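Belt stiffness for range days?

ToonSegers
Monday, June 8, 2020
Right, I need a new belt. My old one has gone floppy after a few seasons and the holster leans out whenever I move. I shoot at Sunholm most weekends, club matches only, nothing serious. Looking at the Hostlow double-layer leather or the Caltinum one with the stiffener sewn in. Anyone tried both?

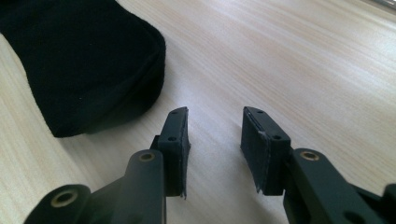
I'm mostly worried about the break-in. My last stiff belt dug into my hip bone until February and I nearly went back to braces.

kestrel_m
Hostlow, every time. Mine has done over 3,000 draws and still holds its shape. The Caltinum is like wearing a barrel hoop!

Roos Martens
Can't agree with that, kestrel. I've had the Caltinum for two years and it softened up fine — you just have to size it properly. Measure your old belt from the buckle to the hole you use, don't go by your trouser size.

kestrel_m
I did measure. Still hated it.

ToonSegers
What about width? My holster loops are cut for the wider sort.

Roos Martens
Then check before you order, the Caltinum runs a bit narrow and a loose loop will wobble on any belt. You can try mine on Saturday if you like.

ToonSegers
Lovely, thanks. I'll bring the holster.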